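3.2 Hospitality after the service

The second part of the fieldwork looked at what happens in a parish once worship has ended. Earlier writing on congregational welcome has mostly dealt with greeters, signs and the order of service. Less has been written on the half hour that follows, when people move to the hall, stay by the door or go straight to their cars. We treated this period as part of the Sunday gathering and recorded it in the same way at each site.

Four parishes took part, in Grekbridge, Flurnell, Brito and Flastano. All of them have a hall or a large room on the same lot as the church, and all of them serve something to eat or drink on most Sundays. Grekbridge is the largest and the oldest. Flurnell and Brito share a priest, so the Brito service is held in the afternoon. Flastano meets in a former school and has no separate church building; the altar is set up at one end of the room and the tables at the other.

A questionnaire was left at the back of each church on three Sundays in May and collected in a closed box. We received 136 completed forms. Respondents were asked how long they had attended, whether they usually stayed after the service, and what made them stay or leave. Space was left for comments in their own words. The forms did not ask for a name, and we made no attempt to match them to membership rolls, which in two of the parishes had not been revised for several years.

Length of attendance was a weaker guide to staying than we expected. Many long-time members said they left at once, often to drive a relative home or to get to a second family meal. Newer attenders fell into two groups. Those who had been spoken to by name on an earlier visit tended to stay. Those who had not been spoken to described the hall as a place for people who already knew one another, and several used the word "tables" in explaining this. At Grekbridge the tables are long and are set close together, so that a person arriving late has to ask someone to move a chair. At Flastano the tables are small and people stand.

What was served also mattered, though in a limited way. Coffee was offered at all four sites. Cold drinks were kept in a kitchen refrigerator at Flurnell and Flastano, and at both places people helped themselves. At Grekbridge and Brito drinks were handed over a counter. Respondents at the self-service sites wrote more often about talking to someone they had not met before, and they placed these conversations in or near the kitchen (Figure 1).

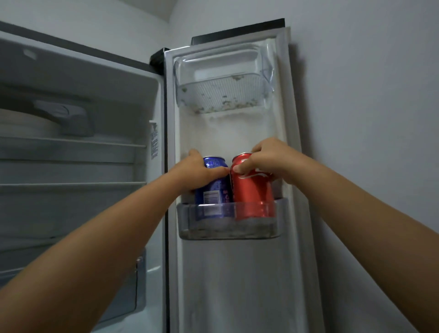 Figure 1. Taking canned drinks from the door of a refrigerator.

The counter arrangement had its own supporters. Older respondents at Brito liked being served and said it saved them from carrying a cup through a crowd. One wrote that the counter was the only place where she could be sure of speaking to the same person each week. The Brito kitchen is also narrow, with a single door, and it would be hard to open it to everyone without moving the stove.

Comments on parking came up without being asked for. Eleven respondents at Grekbridge mentioned it, and all of them connected it to leaving early. The lot there is shared with a business that opens at noon on Sundays, and a sign at the entrance asks churchgoers to clear the spaces by then. When the sermon runs long there is little time left for the hall. We had not included parking in our first set of questions and can say nothing about it at the other three sites beyond what we saw ourselves.

Some limits should be noted. People who leave immediately are less likely to stop for a form, and the box stood close to the hall door at Flurnell, where it may have been missed by those using the side exit. The three Sundays also included one on which Flastano held a baptism with many visitors, and the forms from that day could not be separated from the rest. For these reasons we have not tried to rank the parishes or to compare them with congregations of other kinds.

3.3 Weekday use of the hall

Each of the four halls is also used between Sundays. The records we were given were uneven. Flurnell keeps a bound book with the name of each group and the hours booked, while Brito relies on a wall calendar that is thrown away at the end of the year.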